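5. The client file when an attorney leaves a small firm

In the earlier sections I considered the departure of an attorney mainly as a question of fees and of notice. In this section I turn to the file itself. The rules of professional conduct in most states say that a client may choose to stay with the firm, to follow the attorney, or to go to somebody else completely, and that the papers must follow the choice of the client. On this point the literature is in agreement. What the literature treats much less is the time between the day when the attorney gives notice and the day when the client answers, and in a small personal injury practice this time can be long.

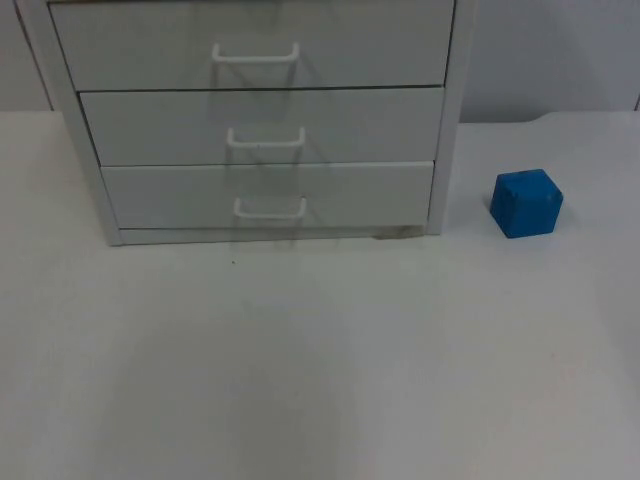
Section 5 | 1570 words with notes

The material for this section comes from two firms, which I call Bundis and Tarnlow. Both handle mostly personal injury and some employment matters, and both lost a partner in the period of the study. I was allowed to read the departure letters, the engagement agreements, and the internal messages which concerned the transfer of files. I didn't read the files of clients, and nothing in this section depends on their content. Where I quote from a letter, the names of the parties have been removed and the wording is otherwise left as it was.

5.1 What counts as the file

The first difficulty is that the firms did not mean the same thing by the word. At Bundis, the engagement agreement said that "the file" included pleadings, correspondence, medical records, expert reports and any document for which the client had paid a cost. Notes made by the attorney were not mentioned. At Tarnlow, the agreement said only that the client would receive "a copy of the file upon written request," and no definition followed. When the partner left Tarnlow, the remaining partners took the view that drafts, research memos and intake notes belonged to the firm, and the departing partner took the opposite view. Each side wrote politely and each side quoted the same ethics opinion.

It is well known that the states are divided here. Some follow what is usually called the entire file approach, under which the client is presumed to be entitled to everything that the attorney has collected or made in the matter, with narrow exceptions. Others follow the end product approach, under which the client receives the final documents and the firm may keep its internal work. My interest is not in which approach is better as a general rule. I want to ask what happens in a small office where the people must decide on the same afternoon, without outside counsel, what they will copy and what they will hold back.

The answer in these cases is that they decided by habit. At Bundis the paralegal copied everything, including the yellow notes of telephone calls, for the reason that this was how it was done when a client changed attorneys for ordinary reasons. At Tarnlow the office manager had learned in a former position that drafts are never given out. Neither of them had been asked to form an opinion about the law, and yet it was their practice which settled the question for most of the matters.

5.2 The waiting period

Under the joint notice procedure, which most commentators prefer, the firm and the attorney write together to the client and ask for a choice. The model letter gives the client a limited time for an answer, and it says what will happen if no answer comes. In the Bundis letter the default was that the matter stayed with the firm. In the Tarnlow letter there was no default at all. I asked Hamish Baird, who had prepared the Tarnlow letter, whether this was left out on purpose. He told me that the partners could not agree on a default and that they preferred to send a letter on time to sending a complete letter late. I find this understandable, but the result was that for the clients who did not answer, both sides believed they had a duty to watch the deadlines and both sides believed the other was doing it.

Here the statute of limitations makes the problem serious. A claim in negligence does not wait for the attorneys to agree, and a notice of claim against a city or a county usually has a period which is shorter again. In one Tarnlow matter the departing partner had the calendar entry and the firm had the papers. The entry was noticed and the claim was filed in time. I report it only to show how the separation of the file from the calendar can arise without bad intention from anybody.

Figure 2. Three-drawer cabinet with bar handles. 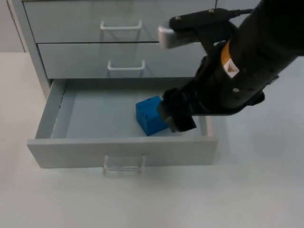

In the case of electronic records the separation is harder to notice. Both firms used the same practice management product, Clistent, and in both firms the account was held by the firm and paid by the firm. When the access of the departing attorney was closed, the calendar of that attorney was closed as well, and the entries had to be moved by hand to another user. At Bundis this was done before the departure. At Tarnlow it was done after it, and in the meantime the entries could be seen only by the office manager. The agreement between the partners, which was careful about the division of fees, had no sentence about this.

I would suggest that a partnership or operating agreement should treat the calendar as a part of the file, whatever approach the state follows for drafts and notes. The reason is a practical one. A client who receives every paper, but not the list of dates by which something must be done with the papers, has not received what he or she needs in order to be represented by the next attorney.

5.3 Liens and costs

A further question is if the firm may hold the file until its costs are paid. In contingency cases the firm has often advanced the filing fees, the cost of records and the fee of the expert, and at the time of departure nothing has been recovered from which these could be repaid. Retaining liens are still recognized in several states, but their use is limited by the rule that the attorney must not harm the client who is leaving. Where a charging lien on the future recovery is available, the firm is protected without holding any paper, and in my opinion there is then little reason to keep the older remedy in this type of case.

Neither firm claimed a retaining lien openly. What I did find is softer. In some of the Tarnlow letters the client was informed that the file "will be prepared for release once the cost ledger has been finalized." A lawyer will read this sentence as an administrative remark. A client who has an injury and who has never changed an attorney before may well read it as a condition. When the departing partner complained about the sentence, it was taken out of the later letters, and the ledger was sent separately - a simple correction, which could have been made in the first draft.

The Bundis letters avoided the matter in another way. They stated the amount of costs advanced, they said that this amount would be claimed from any recovery, and they said in a separate paragraph that the file was ready. The order of the paragraphs seems a small thing. However, I believe that it explains why there were fewer questions by telephone at Bundis, although I can't prove this from the letters alone.

5.4 The wishes of the client

It is easy, when one reads only the documents of the firms, to forget that the choice belongs to a third person. The departing partner at Bundis, whom I call Abbasi, had met nearly all of the clients personally at the intake. The remaining partners had met few of them. It is therefore not surprising that most of the clients who answered chose Abbasi, and I do not draw from this any conclusion about the quality of the letters. A more useful test is whether the clients knew that they had a choice. In both firms the choice was offered in a form with boxes, and in both firms the box for a different attorney was placed last and had the smallest amount of space for writing.

I do not say that the form was made in this way to influence anybody. The model form has the same arrangement, and both firms copied it. Still, the right to choose a completely new attorney is the part of the rule which costs both sides the most, and it is natural that neither side has a strong wish to improve the drafting.

An earlier draft of this section proposed that the whole file should be copied at the cost of the firm and given to the client together with the joint letter, before any choice is made. The client would then hold the papers during the waiting period, and the dispute of the firm and the attorney would lose much of its object.

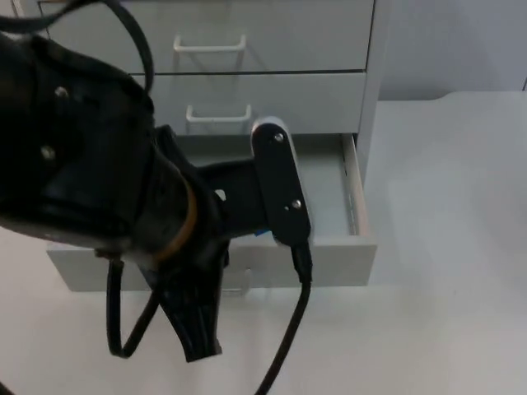 Angharad Voyle replied to that proposal that it asks the wrong person to carry the risk. In her view a client in a personal injury matter often moves home, stays with relatives or is in treatment, and medical records which are sent to an old address are difficult to get back. She added that a client who holds the papers may believe that the matter is being looked after, when in fact no attorney has yet accepted it. She would prefer a rule under which the firm remains counsel of record and stays responsible for every deadline until a written substitution is signed, and under which the departing attorney must be given access to the calendar for the same period.

I accept the first part of this criticism. The sending of medical records without a request is a real danger, and I have withdrawn the proposal in its general form. On the second part I am less certain. A firm which stays responsible for a matter it expects to lose has a weak reason to work on it, and the fee rules discussed in Section 2 make that reason weaker still, at least where the earlier work is paid by its reasonable value only at the end. Access to the calendar for both sides would help, but it needs an account that does not close on the day of departure, and so the question returns to the contract with the software provider, where the partners at Tarnlow had not looked.

What remains of the proposal is narrower. The joint letter should state in plain words who is watching the deadlines until the client answers, it should give the next deadline in the matter, and it should offer the file on request without mention of costs in the same paragraph. These sentences can be written under either approach to the content of the file. The wording which I recommend is given in the appendix, together with the Bundis letter of March 26, 2018, on which most of it is based.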